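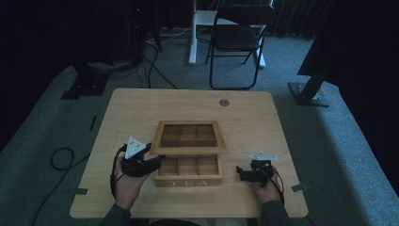
# Esinau Rugby Club: minutes of the fixtures and teams meeting

Held 6 Aug 2018, clubhouse, upstairs

**Chair:** Marion Rennie
**Minutes:** Covadonga Valcárcel
**Apologies:** second team captain (working)

## 1. Minutes of the last meeting

Agreed with one change. Item 4 should read "away to Sastitz," not "home to Sastitz." Marion signed the corrected copy.

## 2. Matters arising

- Post pads have come. One has a split seam and will go back to the supplier.
- The scoreboard key is still missing. Covadonga has asked Killuvico whether it went home in their kit bag after the last match. No reply yet.

## 3. Preseason matches

The first team lost at Pollock, 20–10. The coach's report was read out. Defense was sound until the bench came on. The lineout lost too much ball on its own throw, and both of Pollock's late scores came from that. Two players left the field with knocks and neither is expected to miss league games.

The second team's match was called off when Pollock could not raise a front row. Pollock has offered a replacement date. It was felt that a midweek evening would be too dark by the second half, and Marion will ask for a Saturday instead.

## 4. League fixtures

The draft list was gone through. Points raised:

- Killuvico at home clashes with the youth festival. The youth festival has the main field until 2 p.m. Kickoff to be moved back if the league agrees.
- Sastitz away is the longest trip of the season. Players want one bus for both teams. The second team would then have to wait for the first team's game to finish. Left to the captains.
- No objection to the other dates.

**Action:** Marion to write to the league about the Killuvico kickoff before the end of August.
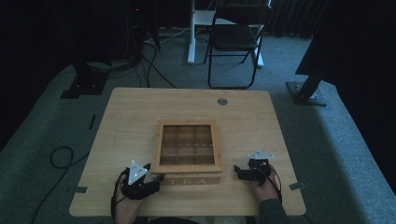
*Tea box, on the table*

## 5. Registrations

Covadonga reported 157 registered players across all age groups. The under-14s are short and may have to share a side with Sastitz again. The parents were split on this last year, mainly over travel to training. The coach would like a decision before the first session.

It was agreed to offer the shared side, with training at Esinau one week and Sastitz the next.

Late forms will be taken up to the first league match. Anyone not registered by then does not play.

## 6. Field

The far touchline needs marking again. The grass behind the south posts is thin and warmups should be kept off it. A request to water that end every evening was turned down on cost. It will be looked at again if the dry weather goes on.

## 7. Referees

Two members have asked to take the entry-level course. The club will pay both fees on the usual terms: each referees youth games for the season.

## 8. Any other business

- Training shirts: the old design stays for this season.
- Marion asked that team sheets reach her by Thursday night. Last season several came in on the morning of the match.

Next meeting to be set once the league has answered on item 4.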